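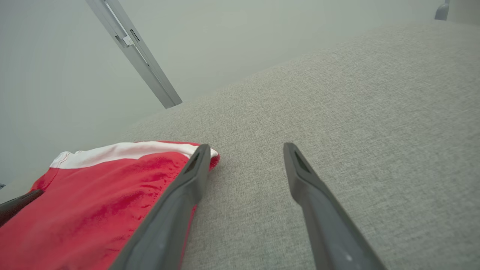 *Light gray woven fabric with a heathered weave.*

# Stop making us rent the right to fix a couch

10/15/21

My couch is from Clenetti. It cost more than I wanted to pay, and for six years I had no complaint. In June the zipper on one seat cushion split. The cover would not close and the foam started to push out the side.

I wrote to Clenetti and asked for a replacement cover. They don't sell covers for that model anymore. They offered me 40 dollars toward a new couch.

A shop on Cedano Street put in a new zipper for 66 dollars. That was the whole repair. The couch is fine now.

I think furniture companies should have to sell parts for what they make, for at least ten years after the last one leaves the warehouse. Covers, zippers, legs, springs, cushion inserts. We already expect this from car makers. Few people would buy a car if a broken door handle meant a new car, but we put up with it in the living room.

The usual answer is that it costs too much to keep old stock. I don't buy it. A company doesn't need a building full of covers. It needs the cutting pattern and a bolt of something close to the original color. If it won't keep even that, it should publish the pattern and let the repair shops do the work. Most owners would take a cover that is slightly off over no cover at all.

The other answer is that people like new things. Some do. In Roden the curb is full of couches on the last weekend of every month, and I used to think that proved the point. Then I started looking at them. A lot have one bad cushion or one broken leg.

The city charges 70 dollars for a bulk pickup, so people also pay to throw out something a part could have saved.

Deligiannis, where I bought my kitchen chairs, does it differently. They list every screw and seat pad on their site, with prices. I have ordered from it twice. The chairs cost 200 dollars each, and I would pay that again.

A law would be better than hoping more stores act that way. Until there is one, ask about parts before you buy, and get the answer in writing.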